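Favari Bin Planner
Grasp and motion planning software for mixed-item bins 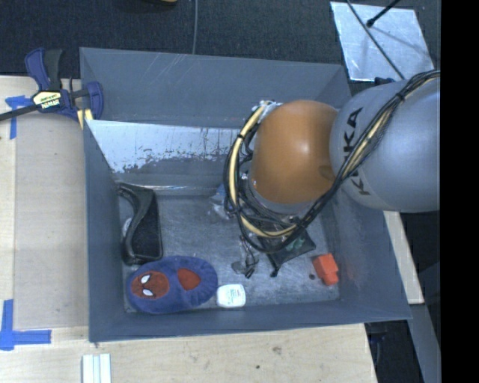

Favari plans picks from bins where the items share no shape, size or surface. It takes a depth image and a color image, proposes grasps, checks each one against the bin and the arm, and sends a timed joint path to the controller. The collision model covers more than the links. On the KUKA cell shown, the cable bundle loops under the orange joint and up its left side, well outside the arm's own outline, and it hangs over part of the flat package below the wrist. Favari lets you model a loop like that as a soft volume that moves with the joint, so a path that would press it against the bin wall is rejected before it is sent.

What it does

Segmentation without item models. No CAD files or item list are needed. Soft goods such as a plush slipper are handled by the same network as hard blocks and small containers.

Wall-aware grasps. Items standing against a wall are scored with finger clearance on both sides. If neither side has room, the planner can propose a short push to move the item toward the middle first.

Clear and shiny surfaces. Missing depth is filled from the color image, and the filled area is marked with a lower confidence. You set the lowest value the planner may use.

Bin fitting. The bin is located again at the start of each run. Straight and sloping walls are both supported. Clamps and other fixtures on the rim can be added as keep-out boxes in the cell editor.

Replay. Each cycle is saved with its images, all candidate grasps, the chosen path and the reason each other candidate was dropped. Replays open on any desktop with no arm attached.

Test results

Deok-su Seol ran release 4 on our Puvside test cell in April. The run had 2257 pick attempts with mixed household items. Of the 1847 grasps ranked first by the planner, 1061 were within a hand's width of a wall. Full logs come with the evaluation package.

Requirements

Linux workstation with a supported GPU
One fixed depth camera with a view of the whole bin floor
Two-finger gripper, parallel or angular
Controller with an external path interface
Cell description in URDF, or built in the cell editor

Licensing

Licenses are sold per cell and include one year of updates. The Drernomari simulator link is a separate add-on, part number 659. Existing Thiele users can import their cell files directly, but cable volumes have to be drawn again.

For an evaluation copy, write to Zoi Moschos in applications and include your arm model, gripper type and inside bin dimensions.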